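14 Jun 2020

Rendering notes, Platstead bench. Continuing the noise work on the path tracer (Calado branch). Goal for today: settle the sample count for the matte interiors and find out why the dark surfaces come out blotchy after denoising.

**Setup**

Same machine as in April. Renderer built from the Calado branch with the light sampler patch applied. Denoiser is Gasell, default weights, albedo and normal buffers on. All output written as 32-bit float and tone mapped afterward, never before the comparison. Florêncio's old reference set was tone mapped first, so the error numbers from it can't be used against these. I have moved it to the archive folder and left a note in it.

Fixed seed for all runs except the last group. One area light, plus a dim constant environment. Max path depth 8, Russian roulette from depth 4.

**Run 1: baseline, 200 samples per pixel**

Time per image: 174 s. Noise is mostly in the indirect light, as expected. Direct shadows are clean except in the wide penumbra, where the light sampler still picks the far half of the emitter too often. The residual shows up as faint speckle with no structure. Denoiser removes it without trouble.

Flat light gray surfaces are fine at this count. Flat dark surfaces are not. After Gasell they show low-frequency patches, several tens of pixels wide, that move when the seed changes. Patches are not visible in the raw image unless exposure is raised by two stops.

**Run 2: 280 samples per pixel**

Patches weaker, still there. Raising the count is not a cheap way out. Error falls with the square root of the count, so going from 200 to 280 should only buy a factor of 1.18, and the measured drop on the dark patch crop agrees with that to the second digit. No point pushing this further until the cause is known.

**Cause of the patches**

Checked in this order:

1. Albedo buffer. Clean. Dark brown reads as a constant value over the flat face, no noise.
2. Normal buffer. Clean on flat faces. Slight stair-stepping on rounded parts, because the meshes have smooth normals but the buffer was writing the geometric ones. Fixed, see below. Not related to the patches.
3. Demodulation. This is where it goes wrong. The denoiser divides color by albedo before filtering and multiplies back afterward. With a small albedo the division raises any error that does not scale with albedo. The specular part does not scale with albedo, and we were adding it to the diffuse buffer before the division.

So on a light surface the mistake is hidden and on a dark one it is multiplied several times over. It also explains why the patches follow the seed: they are filtered specular noise.

Fix: split diffuse and specular into separate buffers, demodulate the diffuse only, filter both, then sum. Costs one more buffer and a second filter pass. Filter time goes up, but it is small against the trace.

Thomas suggested clamping the albedo from below in place of splitting. Tried it with a floor of 0.05. Patches go away, but the brown shifts slightly toward gray wherever the surface texture varies, so I dropped it. Kept the switch in the config, off by default.

**Run 3: 200 samples per pixel, split buffers**

Patches gone on the dark flat faces at normal exposure. With exposure raised by two stops there is still a trace in one corner. Acceptable.

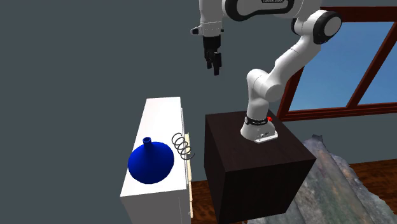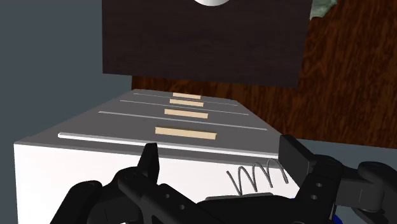

Dark brown faces in the first view; matte gray top with thin raised white lines in the second.

**Thin geometry**

Separate problem. Thin raised features at a grazing angle lose contrast with distance. Two things mixed together here:

- Pixel filter. We had a box filter one pixel wide. Changed to Blackman-Harris, 1.5 pixels. Edges look a little softer up close but the far ones hold together better and do not break into dashes.
- Denoiser guidance. Once a feature is narrower than a pixel, the normal buffer averages its sides with the plane below and the filter no longer sees an edge. The albedo buffer still has one if the two materials differ enough. White on gray is enough. Gray on gray would not be, and I have no test for that case yet. To do.

Also tried writing the guide buffers at the full sample count, where before they stopped at the first 16 samples. Clear gain on thin features, no measurable cost. This should have been the default from the start. Changed it.

**Normal buffer fix**

One-line change in the integrator: write the shading normal, interpolated, flipped toward the camera. Watch out for normal-mapped materials, where the mapped normal can be noisy. For those I write the interpolated normal before the map is applied. Checked with the Zerkamo tile material, which has the worst normal map in the library, and it holds.

**Run 4: seed variation**

Split buffers, new pixel filter, full-count guides, seed 306 and then three others. Differences between denoised outputs now sit at the level of the last displayed bit over most flat areas. Larger at contact shadows and along silhouettes. Nothing with a visible pattern.

Flicker in sequences not tested. A still that looks clean can flicker badly when played, so none of the above says anything about animation.

**Settings to carry over**

- samples: 200
- depth: 8, roulette from 4
- pixel filter: Blackman-Harris, 1.5
- guides: full count, shading normals
- split_specular: on
- albedo_floor: off

**Open**

- Low-contrast thin geometry test, gray on gray.
- Penumbra sampling. The patch weights by distance to the emitter center, which is wrong for a large emitter seen from close up. Should subdivide it. Thomas has an older version that did this, need to ask where it went.
- Short sequence for flicker, slow camera pan, fixed and varying seed.
- Rerender Florêncio's references in linear float so the old comparison can be repeated. Overnight job, low priority.
- Memory use with the extra buffer at full size. Not measured today.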